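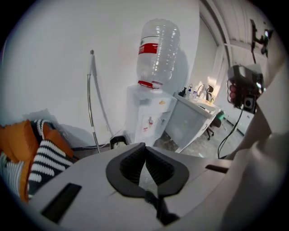 Gripper Comparison, Second Progress Report
Dierckx Handling Study, Dunby site
Feb 11, 2020

Work since the November report went mostly into the hand-held tools. We now have two sets of fingers in regular use: the ridged black rubber pads, set in a V, and the flat pads supplied with the Drerkatix unit. Both are tried on the same objects by the same operators, in ordinary rooms and on the bench.

Total recorded attempts stand at 1,685. Of the 50 objects on the agreed list, 38 have been finished with both sets of fingers. The remaining 12 are mostly thin or soft items, and we expect them to take longer per object than the ones already done.

Results so far. The ridged pads hold bottles and other round items better, and operators correct their grip less often. On cards, lids and folded cloth the flat pads are ahead. The ridges pick up lint and need wiping between cloth trials — we have added this to the procedure.

Camera. The fisheye lens stays. It keeps both finger pads in view along with a good part of the room, which the narrower lens did not do. Distortion toward the rim is strong and the calibration from November was not good enough there. It was redone with 97 board positions and the error near the rim is now acceptable.

Problems. The Iltolness controller dropped its connection several times during long sessions. A firmware update helped but did not cure it. We lost four days to this and have moved the arm trials back accordingly.

Next period: finish the object list, repeat the bottle trials on the arm, and decide on one finger design. Spending is within the approved budget. We ask for approval to buy a second controller of a different make — a quote is attached.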